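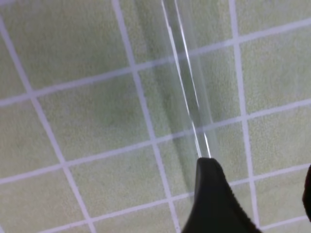 ## The Year I Finally Learned to Cut Straight

I've been making quilts for 12 years, and for most of that time I was a terrible cutter. My seams were fine. My colors were fine (a bit heavy on the mustard, I'll admit). But lay one of my early quilts on a bed and it leans, like it's trying to hear something in the next room.

What got me moving was a weekend class in Langlois this past July. I'd signed up for the appliqué session, it was full, and I ended up in the one called "Squaring Up," which sounded like a punishment. It was the best money I spent all summer! We didn't sew a single stitch the first day. We pressed, we folded, we trimmed, and then we unfolded our strips to see how badly they bent in the middle. Mine looked like boomerangs.

The trouble was my fold. I'd been matching the cut ends of the fabric when I should have been matching the selvages and letting the ends go wherever they wanted. Slide the two selvages along each other until the fold hangs flat, *then* cut. I must have read that in a dozen books and skated right past it every time.

I also learned to stand up. I'd always cut sitting down, with my elbow out like a chicken wing, and the ruler would creep on me halfway through. On your feet you can walk your hand up the ruler as you go, and the blade stays honest. My back likes it better too -- though my kitchen counter turned out to be a touch low, so now there's a set of risers under my cutting table at home. 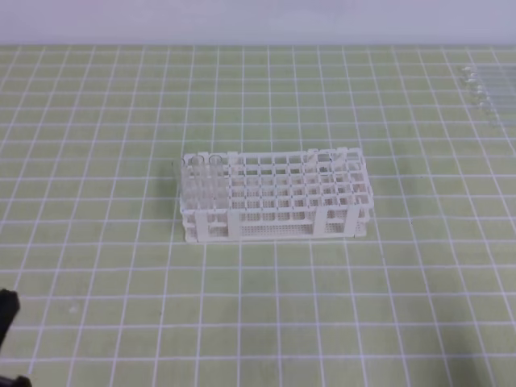 *A white test tube rack on a gridded cutting mat.*

After the class I got ambitious and started a scrap quilt with 400 squares in it, all from the bag under my stairs. Old shirts, curtain ends, one very loud tablecloth. I cut for seven evenings straight with the radio on, and I'd have told you I hated cutting right up until the fourth one, when I noticed I was putting off dinner to do another stack.

The tablecloth squares frayed like mad, so if you're using anything loosely woven, hit it with spray starch before you cut and again after. And change your blade. I'd been nursing the same one since spring, and a fresh one went through four layers like they were butter.

The top is pieced now and it lies flat, corner to corner. I've still got the backing to choose, and yes, I'm leaning toward mustard.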